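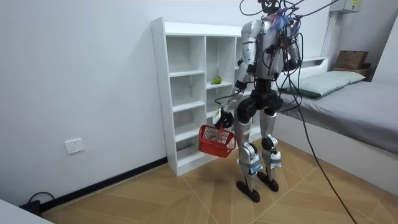 October, bedroom mockup, afternoon

Tidy-the-shelf task again. Goal as written on the whiteboard by Boonsong: robot goes to shelf, picks up item, puts item in basket, takes basket to bed. My aunt does this chore while on the phone and also arguing with a second person in the kitchen.

Settings carried over from this morning except grip force on the left hand, which I bumped up a notch for the basket handle. Handle is thin and the fingers close on it at a slant, so the basket hangs tipped. Leaving it. If it can hold a crooked basket it can hold a straight one, I think. Yaowalak disagrees and wants a fatter handle. She may have one by next week, or she may have a cold by next week, she sounded bad.

Shelf stock for this block: the green fruit, middle shelf, second column. Everything else cleared off. I know the Hosville people want a "lived-in" shelf for the visit. They can have one when we can do one fruit.

Tally for the block:
Tries: 376 since we changed the wrist code
Clean, start to finish, no hands from us: 3
All three before lunch. Draw your own conclusions, mine is that it likes the morning people better.

Where it goes wrong, most common first:
- stops short of the shelf and reaches for air. Confident about it, too
- gets the fruit, then swings the basket into the shelf edge
- steps toward the bed and the cable goes tight. Partly on us. Cable needs to run along the skirting and it keeps ending up across the middle of the floor. Whoever sets up, please walk it back to the wall first

Stepping on the tile is fine. I was worried about the grout lines throwing off the floor estimate with that diagonal pattern and I don't see it in the logs. Crossing that one out.

Knee padding: the tape is holding. Check it anyway.

Rattanakul asked by email whether they could put "does light housework" in the brochure. I wrote back that it does light housework the way I do light opera. Boonsong made me send a second email. The second one says we are at the single-object stage and would prefer "research in progress." No answer yet.

For comparison, timed myself on the same job: fruit, basket, bed. Four seconds, and I was holding a coffee. Best robot run was a bit under two minutes. Flistard claims their arm is faster but theirs is bolted to a counter and has never had to walk anywhere in its life.

To do
- new handle (Yaowalak)
- slow the left arm while the right is reaching
- move start mark back a foot and rerun
- ask Tiltus about the spare elbow, they said October and it's October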